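4.2 Was die Leute mit ihren Abos wirklich machen

Bevor ich zu den Ergebnissen komme, muss ich kurz erzählen, wie wir überhaupt an die Daten gekommen sind, denn das erklärt einiges von dem, was weiter unten etwas schief aussieht. Senthil Pinto und ich hatten ursprünglich vor, nur die Kündigungen bei Dollero auszuwerten, also bei dem Videodienst, den wir schon in Abschnitt 3 beschrieben haben. Kündigungen sind dankbar: Jemand klickt auf einen Knopf, es gibt einen Zeitstempel, fertig. Nur sagt so ein Zeitstempel herzlich wenig darüber, warum jemand geht (oder warum jemand bleibt, obwohl er seit Monaten nichts mehr anschaut!). Also haben wir zusätzlich 102 Haushalte gebeten, ein Nutzungstagebuch zu führen, 40 Tage lang, jeden Abend ein paar Zeilen.

Ich gebe zu, dass ich mit sehr viel weniger Rücklauf gerechnet hatte. Die Leute schreiben erstaunlich gern über ihre Streamingdienste. Manche Einträge sind halbe Filmkritiken, andere bestehen nur aus dem Wort »nix«, und beides war für uns brauchbar. Kojo Dogbe hat die Einträge codiert und dabei ein Schema mit fünf Kategorien entwickelt: gezieltes Schauen, Stöbern, Nebenbeischauen, Abbruch und gar keine Nutzung. Über die Grenze zwischen Stöbern und Abbruch haben wir lange gestritten. Wer eine halbe Stunde Vorschauen durchblättert und dann den Fernseher ausmacht -- hat der nun gestöbert oder abgebrochen? Wir zählen das als Stöbern, solange kein Titel gestartet wurde. Man kann das anders sehen, und mit der anderen Zuordnung wird der Unterschied zwischen den beiden Tarifgruppen auch kleiner.

Die Tarifgruppen also. Dollero bietet einen kostenlosen Zugang mit Werbung und einen bezahlten ohne Werbung, dazu im bezahlten Tarif das Herunterladen fürs Offline-Schauen und die Wiedergabe bei ausgeschaltetem Bildschirm. Unsere Erwartung war ganz schlicht: Wer zahlt, der zahlt gegen die Werbung. In den Tagebüchern kommt die Werbung aber vor allem bei denen vor, die nicht zahlen, und zwar als Ärgernis, mit dem man sich eingerichtet hat (Tee kochen, Hund rauslassen, Handy). Die Zahlenden schreiben fast gar nicht darüber, was man ja auch verstehen kann, sie sehen schließlich keine mehr. Sie schreiben über das Herunterladen, über Zugfahrten und über Kinder auf der Rückbank.

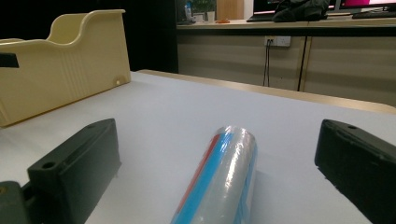

Abbildung 2

Jetzt wird es für mich richtig spannend, nämlich beim Probemonat. Dollero verlängert ihn automatisch, und wer das nicht will, muss vorher selbst kündigen. Curnholm, der Vergleichsdienst, fragt dagegen zwei Tage vor Ablauf aktiv nach und beendet den Zugang, wenn keine Antwort kommt. Ich hätte gewettet, dass bei Curnholm am Ende kaum jemand übrig bleibt. In den Tagebüchern liest sich das anders: Mehrere Haushalte haben gerade wegen der Nachfrage bewusst verlängert und erwähnen das Abo danach auch freundlicher. Bei Dollero dagegen taucht das Abo nach der Verlängerung in manchen Tagebüchern überhaupt nur noch auf, wenn die Abbuchung bemerkt wird. Kandasamy hat in der Vorstudie etwas Ähnliches für Musikdienste beschrieben und nennt es »stille Mitgliedschaft«. Den Begriff übernehmen wir hier, auch wenn Senthil ihn nach wie vor zu poetisch findet.

Ein Wort noch zu den Einschränkungen, die größeren folgen in Abschnitt 5. Unsere Haushalte stammen alle aus dem Rendcombe-Panel, und da sitzen nun einmal Menschen, die gern an Befragungen teilnehmen. Außerdem lief die Erhebung im Oktober, also in der Zeit, in der die Abende länger werden und sowieso mehr geschaut wird -- im Sommer sähe der Anteil der Tage ganz ohne Nutzung vermutlich anders aus. Und dann ist da das Tagebuch selbst. Wer jeden Abend aufschreibt, was er geschaut hat, denkt irgendwann auch darüber nach, wofür er zahlt. Einige haben mitten in der Erhebung gekündigt und uns das ganz fröhlich mitgeteilt. Diese Haushalte haben wir bis zum letzten Eintrag in der Auswertung gelassen, die Kündigung selbst aber gesondert markiert und aus dem Vergleich der beiden Verlängerungsmodelle herausgenommen.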